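Part-time cell technician (kitchen rig), Flakidska, Ovasbridge

Posted 27 October 2023

We need someone to look after one robot cell. One arm, one gripper, one dish rack, one very tired worktop. 19 hours a week, mornings mostly, start as soon as you can. Sorry for the short notes, we're mid rebuild.

The job

The cell is called Ellier. It picks kitchen things up and puts them down again, all day, and stuff drifts. Your job is to keep it honest and running. Most mornings look like this:

Power up, home the arm, listen to it. If the wrist joint clicks, stop and log it.
Wipe the camera window and the gripper pads. Dry cloth only.
Check the pads for wear. Spares are in drawer 13, next to the hex keys. Please put the hex keys back.
Run the touch-off routine against the rack. If it's out, redo the calibration before anyone records anything.
Check the cable run where it bends at the elbow. We had one rub through in the summer and lost a week.
Lay out the objects for the day's run from the sheet, and put them back in the crates after.

Once a month there's a longer service — grease, belts, bolts to torque, new pads all round. Allow a full day. We have a checklist of 25 items, some of it out of date, and fixing the list is part of the job too.

See-through things are the current headache. Depth readings go to pieces on hazy plastic with a bright reflection in it, and on fine mesh. You'll spend a fair bit of time moving lamps and re-doing exposure settings, then writing down what you changed. Writing it down matters more than getting it right first time.

What we want from you

Handy with small tools. Some time spent round machines of any kind — arms, packing lines, printers, sewing machines, fine.
Happy reading a log file. You dont need to write code.
Able to lift a crate of crockery and not mind washing up.
Tells us when something's broken, inlcuding if you broke it.

Nice to have: you've set up lighting for cameras, or used Rojanasak, our logging tool (you won't have, we'll teach you).

A clear bowl with a small pink plastic piece inside, mesh strainer beside it, white rack:
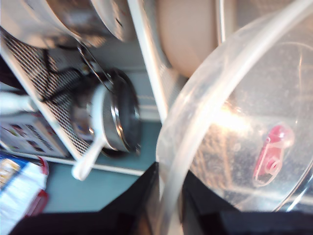
How to apply

One page on what you've fixed lately, through the form on the Flakidska site. No CV needed at this stage. There's a paid half-day trial at the cell, 80 pounds plus your bus fare. Form shuts at the end of October.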